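Can you tell plastic from glass just by looking?

Grown-ups often say "just look at it and you'll know". Will you? Let's not take their word for it.
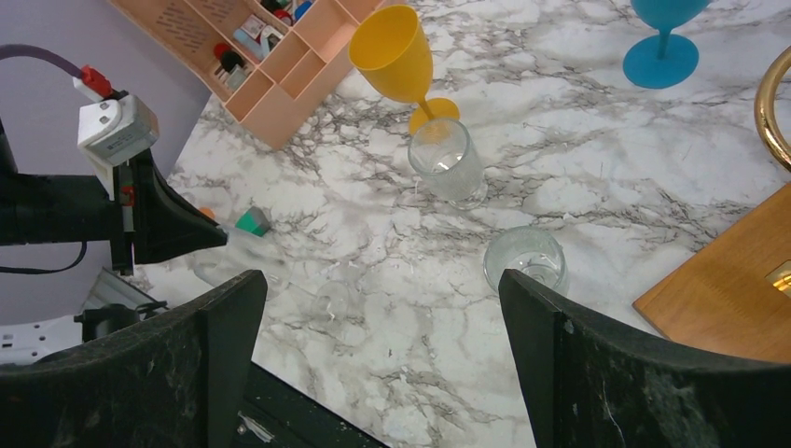

Noémie Desjardins wrote in to say that her whole class got it right without touching anything, because plastic cups are always coloured and real glass is always clear.

Well, is that so, Noémie? A yellow wine glass you can't see through may well be plastic, and so may a blue one. A see-through tumbler on a marble worktop lets you follow the grey lines in the stone right through its sides. So far the rule works. But one worktop is not much proof. Church windows are made of real glass and they are red, green and blue. Plenty of picnic cups are as clear as water, and they are plastic.

Then there is the name. We say "wine glass" even when there is no glass in it at all. Words can be lazy like that, so don't trust them too far.

What about a shine? People say glass sparkles and plastic doesn't. Polished metal shines too, and so does a new plastic ruler. Shine tells you the surface is smooth. It doesn't tell you what is underneath.

Weight is a better clue. Ask a grown-up for two cups of the same size and lift one in each hand. The glass one is usually heavier. It often feels colder as well, although both have been standing in the same kitchen, because glass carries the warmth away from your fingers faster.

Please don't try the dropping test. Yes, it works on some glasses. It works once.

Now go and find a clear cup at home. Guess first, then pick it up.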